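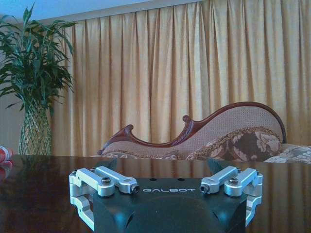 # Gilach tables: README

Margaux Guillot, June

Print | E-mail this page

Notes for the table part of the Gilach folder. Dark reddish-brown wood, high polish, shows reflections. Read before sorting anything.

## Whats in it

- 564 pictures, table tops mostly
- 41 of them near duplicates, left in for now
- notes.txt, one line per picture, my shorthand (sorry)

## Labels

- wood colour: pale / mid / dark reddish
- finish: matt, satin, polished
- reflections: y/n. Put y even if its only a dark smudge on the top
- marks: rings, scratches, dust. Leave blank if you cant tell

Don't guess the sort of wood. Studska list had "mahogany" all over it and we took it all out again.

## To do

- around 20 still have no finish label
- Paturent names the folders by room, Lyimo by table. Pick one
- polished and satin get mixed up under lamps, go thruogh those again
- check spelling of colour in the headers, both versions in there

Questions to Margaux, mornings best.

E-mail | Print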